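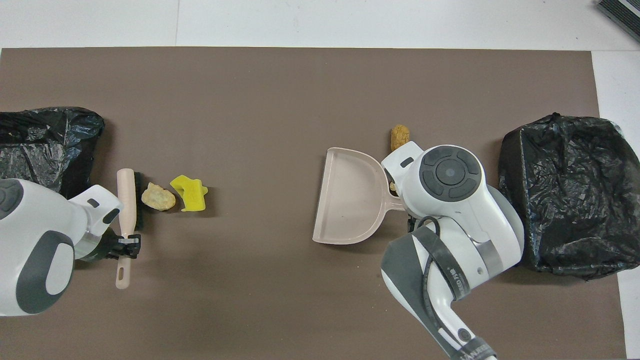
brown mat, pink brush, black bag. sunday mood on a non sunday

1/ ok so moving out of the Didwood place after 6 years. things I learned abt deposits, quick

2/ read the lease AGAIN. mine says "broom clean" which is way less than what the Romen office emailed me. saved $1000 maybe

3/ ask for the walkthrough in writing. they took 4 days to answer. keep teh emails

4/ nail holes: they wanted 32 bucks EACH. tub of filler, one evening, done

5/ forwarding address goes in a letter too, not just a text. keep a copy

6/ keys go back Sept 30. will post if the check shows up. need food now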